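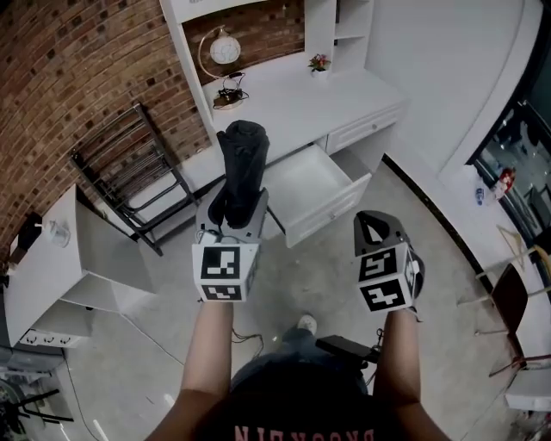

Figure 1. Rolled black fabric item held upright in front of an open drawer.

Unit 5: Storage of Folded and Rolled Textiles
Course handout, Textile Care and Storage
Instructor: Edeltraud Kohlhase

5.1 Scope

Unit 4 dealt with hanging storage. The present unit covers drawers and shelves, for both household linen and small study collections. Wet cleaning is assumed to be complete before any of the steps below are applied. Soiled items go back to the Unit 3 procedure.

5.2 Why creases matter

A fold puts the outer fibers in tension and the inner fibers in compression. In a new cotton sheet the effect is minor and washes out. In aged silk, weighted silk or starched linen the fibers may break along the fold line, and the damage is permanent. Three factors control the severity: the radius of the bend, the load on top of it, and the time it is left in place. Radius is the easiest of these to change. A rolled textile has a large radius everywhere except at the core, and a padded fold has a larger radius than a pressed one.

Knits behave differently from wovens. They tolerate folding well but stretch under their own weight, so a heavy knit should lie flat or be folded loosely and never hung. Pile fabrics such as velvet are rolled with the pile facing out.

5.3 Rolling

Roll in the direction of the warp where it can be identified. Keep the tension even across the width; a roll that is tight at one edge will telescope when it is picked up. For collection pieces use an acid-free tube longer than the textile is wide, and interleave with unbuffered tissue for silk and wool. Household items may be rolled without a core.

Small garments can be stored on end in a drawer. The rolls support each other, and any one of them can be removed without disturbing the rest. Do not pack the drawer so full that a roll has to be pulled out by its edge.

5.4 Drawer preparation

Raw wood gives off acids, oak in particular. Line the drawer base and sides with a barrier film, then with washed, undyed cotton. The Skelluvik case study (reader, page 80) describes yellowing along the lower face of linens kept in unlined oak drawers. Note that the Ehlers method of sealing with shellac is no longer recommended for this purpose – see Ruppert's comments in the same chapter.

5.5 Climate and pests

Steady conditions matter more than a perfect set point. Keep drawers off outside walls and away from heating pipes. Clothes moth larvae feed on wool, silk, fur and feathers; clean cotton is seldom attacked, though stained cotton may be. Inspect seams and folds in August, and replace sticky traps at the same time.

5.6 Assignment

Refold or roll 2 textiles of different construction. Record fiber, weave or knit, method chosen and direction of roll. Submit the sheet to Marlene Ruppert by 10 September 2025. Late sheets are accepted only by prior arrangement.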